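# Pupitre de lecture Nel pour cérémonies d'hommage

Réf. Flemarstead, gamme Recueillement. Fiche mise à jour le 2018-05-09.

Le pupitre Nel est destiné aux salles de cérémonie, aux crématoriums et aux lieux de culte où des proches sont appelés à prononcer un éloge funèbre. Son plateau inclinable reçoit des feuillets de format A4 posés côte à côte, de sorte que l'orateur n'ait pas à tourner les pages de son texte. Un rebord garni de feutre en évite le glissement et atténue le bruit du papier devant le microphone.

La liseuse intégrée diffuse une lumière chaude, dirigée vers le texte et invisible depuis l'assemblée. Elle fonctionne sur batterie, avec une autonomie de jusqu'à six heures. Le microphone, fourni, se raccorde à la sonorisation de la salle par une prise XLR.
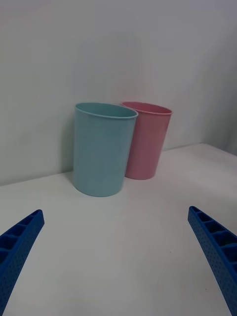
L'enregistrement de l'éloge, proposé en option, permet de remettre aux familles un fichier sonore à l'issue de la cérémonie. Il est déclenché par le maître de cérémonie, avec l'accord écrit de la famille. Lorsque deux proches se succèdent à la lecture, il est recommandé de leur réserver de l'eau sur une table voisine, le plateau n'étant pas conçu pour recevoir des liquides. Des gobelets en plastique de teintes différentes, l'un bleu clair et l'autre rose, permettent à chacun de retrouver le sien sans hésiter.

## Caractéristiques

| Élément | Valeur |
|---|---|
| Largeur du plateau | 470 mm |
| Inclinaison | 3 positions |
| Structure | Hêtre massif, piètement acier |
| Finitions | Naturel, gris, noir |
| Prix hors taxes, sans option | 419 € |

## Livraison et mise en service

Le pupitre est expédié monté depuis l'atelier de Galtunholm. Le module d'enregistrement Gresimis est livré séparément et se fixe sous le plateau au moyen de deux vis. La notice comporte un feuillet à l'intention des orateurs — réglage de la hauteur, distance au microphone, débit de parole — rédigé par Mme Nazmiye Yüksel, officiante.

Les demandes de devis et de prêt pour essai sont à adresser à M. Maximiliano Echevarría, service des collectivités. Les pièces détachées (liseuse, batterie, feutre du rebord) sont disponibles auprès de Mme Binta Igwe, service après-vente. Prière d'indiquer le numéro de série gravé sous le plateau.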